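Clamping to a laminate desktop without crushing the edge
Fri 19 July - posted by cblackwood
2 min read

cblackwood: Walnut-brown laminate top, black metal frame, raised shelf along the back. I need bar clamps on the edge for months. Does the laminate dent, and do I need pads?

koleck79: Plastic jaw pads are enough. I left mine on from May with no marks. Snug, then a quarter turn.

Grillmont: Disagree. Particleboard cores creep under constant load. Put a hardwood strip under each jaw to spread it. I replaced a top after 700 hours of clamping.

koleck79: Which core, though? You are assuming particleboard.

Grillmont: Check a cable hole or the underside. If it is solid, ignore me.

cblackwood: Current state, three clamps. The towel stays on the desk for wiping the jaws. 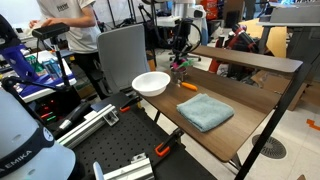 Orange-and-black bar clamps on the desk edge, folded light blue towel on top.

tichy_m: Strips, and re-check the torque weekly. Also move the cup and bowl before you tighten - a slipping bar can travel up to 20 mm.

koleck79: Weekly is excessive. Monthly.

cblackwood: Strips ordered. Will measure the edge before and after.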